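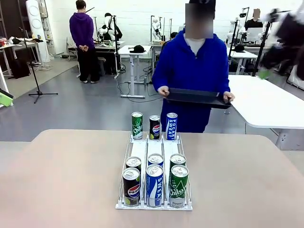

About the Lab

Jisterix is a small research company that works on robot manipulation in shared rooms. We study one question: how an arm with a two-finger gripper can be taught to restock, sort and hand over everyday goods while people move around it. Our offices and test floor are in Skovcombe, and the lab has been open since January.

What we work on

The main line of work is a training method called Tisness. A policy trained with Tisness takes two kinds of camera view as input. One is fixed near the workspace and sees the whole table. The other rides at the wrist and sees the last few inches before contact. Most systems weight these views equally for the full length of a task. Tisness learns the weighting from demonstrations, so that the fixed view leads during the approach and the wrist view leads during the grasp and release.

The method adds one small network to a standard imitation policy. It does not require depth sensing, object models or markers on the goods. Training uses recorded demonstrations only, with no simulation stage.

Current test task

Our reference task is drink cans and a multi-lane dispenser rack. Cans are a useful test object. They are all close to the same shape, the labels differ, the lids reflect light, and a can placed slightly off its lane will lean on the rail or on its neighbor. A person can also bring cans to the table on a tray, so the stock in front of the robot is not fixed at the start of a run.

We collected 600 demonstrations of this task. These cover 11 starting layouts, including racks that are partly filled and cans that stand outside the rack. An episode is scored as complete only when the can is upright in the requested lane and no other can has been knocked over. Partial credit is not given.

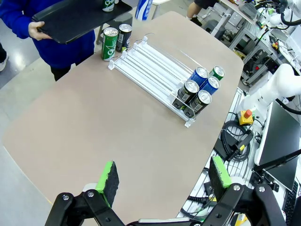

Rocha asked whether the wrist view alone would be enough, given that lane and can are both close to the gripper at release. We ran that comparison. With the fixed view removed, the policy still released cans cleanly but often picked the wrong lane when two lanes held the same label. With the wrist view removed, lane choice was unaffected and placement error went up. Both ablations are included in the report dated 16th November, along with the failure logs.

Known limits

The learned weighting is slow to recover when a person's arm blocks the fixed view in the middle of a reach. The policy tends to pause, and in 4 of the 11 layouts the pause was long enough to end the episode on the time limit. Dented cans have not been tested. Bottles have been tested only in upright, single-lane conditions, and we do not report figures for them yet.

How we run the floor

All runs take place in an open room during working hours. Arm speed is capped whenever a person is inside the marked area. Every policy change is tested on the full set of layouts before it is merged, with 5 runs per layout, and the operator does not know which version is loaded.

Working with us

We accept outside policies for evaluation on the can task. Send a checkpoint, a description of the expected inputs and the control rate. Results are returned with per-layout scores and the recordings from both camera views. Requests go through the contact form, under Skovcombe test floor.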